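3.2 Peeling and the use of the worktop

The second part of the study dealt with garlic, which all 19 households in the Wultau sample prepared at home and which most bought as whole bulbs. Cooks were asked to prepare the quantity they would need for a family meal, in the place and manner they normally used. No tools were supplied. Each session was limited to 30 minutes, although few cooks needed that long.

Peeling by hand was the most common method. Some cooks loosened the skin first with the flat of a knife, while others soaked the cloves in warm water beforehand, a practice also noted by Châu Âu in the earlier Dauda survey. Whatever the method, the work tended to settle into separate areas on the worktop: one for cloves still to be dealt with, one for waste and a container for those that were finished. Cooks seldom described this arrangement when interviewed, and several were surprised to have it pointed out to them. Figure 2 shows the arrangement on a granite worktop.

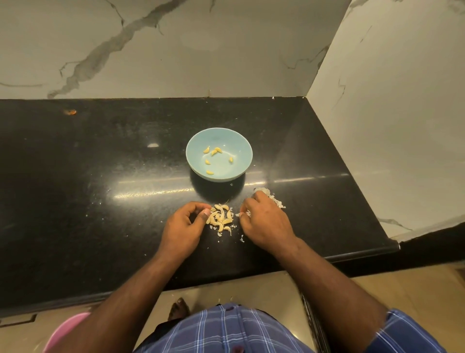 Figure 2. Peeling garlic by hand. Finished cloves are in the bowl, with the unfinished heap in front of it and discarded skins to one side.

The position of the heap appears to matter more than that of the bowl. Cooks who kept the unpeeled cloves close to the front edge of the worktop could work with both hands low and near the body. Those who left them further back reached forward for each clove and were more likely to report tired shoulders. The bowl was visited only briefly, and its distance from the cook was rarely mentioned as a difficulty.

Waste was handled less consistently. Garlic skin is light and clings to the fingers, and small flakes spread well beyond the main pile in almost every kitchen visited. On dark stone these flakes were easy to see and were usually wiped away at the end of the task. On pale or patterned surfaces they were often missed – two cooks in the Mullo group found them only when the worktop was next used.

A second container for skins was offered during the repeat visits in February. Most cooks accepted it but went on placing the skins directly on the worktop, moving them into the container in one go when peeling was complete. The effect of this habit on cleaning time is considered in Section 3.3.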